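Date: 2021-09-17
Site: Skokero, Illulthorpe, bench room 2
Task under review: table clearing, mixed household items
Inspector: Kanini Nyamweya
Reply for the bench: Konrad Urbańczyk

Marks used: **S** satisfactory, **A** action needed, **N** not assessed. Comments are mine unless initialled KU. The sheet is the February revision, with section 3 extended to cover drinks and stationery.

## 1. Work area

- [x] **1.1 Table covering flat, no lifted edges.** S. Carpet-type cloth, blue. It stops bottles rolling, and that flatters the result. A kitchen worktop would not be so kind. Repeat on a hard surface before any claim is made about kitchens.
- [x] **1.2 Background screened.** S. Folding screen with woven panels.
- [ ] **1.3 Floor clear within reach of both arms.** A. Black cords are on the floor beyond the left end of the table. Tie back or cover. A pink plastic basket with items in it is standing below the front edge – move it if a person has to step in on that side.
- [ ] **1.4 Stop button within reach of the supervisor.** A. Reachable when seated, but not from the doorway. KU: second button ordered, to be fixed at the door.

## 2. Arms and hands

- [x] **2.1 Fingers free of visible damage.** S.
- [ ] **2.2 Cables secured along the arm.** A. The wrist cables hang in loops. The loop on the right follows the table edge and could catch a light item. Clip at the forearm and leave slack for full wrist rotation only.
- [x] **2.3 Closing force limited.** S. Limit set in the Salus control software and password held by the bench lead.
- [ ] **2.4 Hand covers fitted for wet work.** N. No wet work is permitted under this sheet.

## 3. Items and handling

The rule remains one item at a time, nothing glass, nothing sharp, and no open containers. Items may lie close together, as they would in a house. 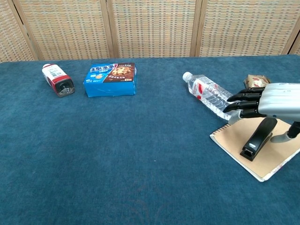

- [x] **3.1 Containers closed.** S. All caps were checked by hand before power was applied. The clear water bottle is the hardest of the drinks for the vision software, which tends to place the edge of clear plastic too far in. The fingers then arrive late on one side and push the bottle before they hold it.
- [ ] **3.2 Stationery safe to handle.** A. The stapler must be emptied before use. It was loaded when I opened it. A stapler standing on a notebook is also a poor choice for early trials, as the machine has to decide whether it is dealing with one object or two. KU: agreed on the staples. I would keep the pairing, because people do leave things on top of other things.
- [x] **3.3 Boxed food.** S. The cookie box is light, flat-sided and printed in strong colours. It gives the software little trouble. A crushed box has not been tried.
- [x] **3.4 Wrapped food.** S, with a comment. The small packet has little stiffness, and an acceptable grip on it is too weak for a full bottle. Force must be chosen for each item and not carried over from the last one.
- [ ] **3.5 Spiral-bound notebook.** A. Lying flat on cloth, it offers no edge to get under. The Kioko routine slides the item to the table edge and pinches it there, so the supervisor's hands must be kept away from that edge. Add this to the briefing card.

## 4. Two-handed work

- [x] **4.1 Hands kept apart by software.** S. Minimum gap set at 60 mm and tested with both arms at low speed.
- [ ] **4.2 Idle hand parked safely.** A. Resting the idle hand upright at the table edge beside a bottle is allowed by the present wording. I would prefer it withdrawn. A parked hand next to an item is an obstacle, and a small fault in the shoulder would put the item on the floor.

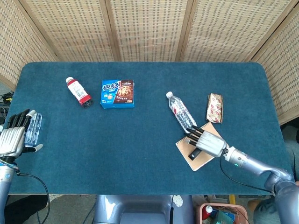

- [x] **4.3 Arms stay on their own side.** S. Crossing is disabled for this task.
- [ ] **4.4 Passing items from hand to hand.** N. Not enabled. KU: wanted before winter, will need its own sheet.

## 5. Readiness for unattended use

- [ ] **5.1 Log complete.** A. Target is 1,000 attempts; 600 are logged. Of these, 194 needed a person to step in, mostly for flat or clear items.
- [ ] **5.2 Able to stop itself on a doubtful grip.** A. It stops on a dropped item but not on a slipping one.
- [ ] **5.3 Fit for use without a supervisor.** A. Not fit. The work is slow and the rate of help is too high for a home or a stockroom. Supervised trials may continue once 1.3, 2.2 and 3.2 are closed.

Konrad Urbańczyk to return the signed sheet with the cable clips fitted and the revised briefing card attached. Item 4.2 stays open until the wording is changed.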